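Courses > Machines at Home and Work > Handout 2
March
By R. Engström, Nunorton

Do please read this before the seminar, with a cup of tea if you can manage one. We keep coming back to the same question: can a machine do the ordinary chores yet? Setting a table, clearing a game away, wiping down afterwards. My own answer is "some of them, slowly", and I'm happy to be argued with!

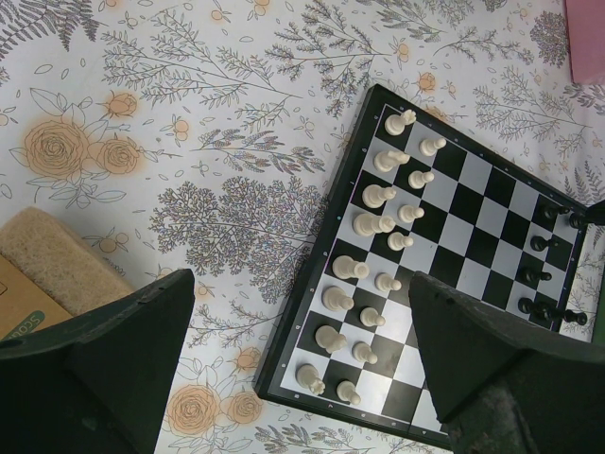

Small, tall things standing close together are still hard work for a gripper, because a finger going in for one can so easily nudge its neighbour. (The same goes for the bottling bench at Wallasent, which we'll come to.) Think, too, about what "finished" means for a tidying job, and who gets to decide.

Reading: the Rurus report, page 46 onwards. Bring 2 chores of your own to discuss.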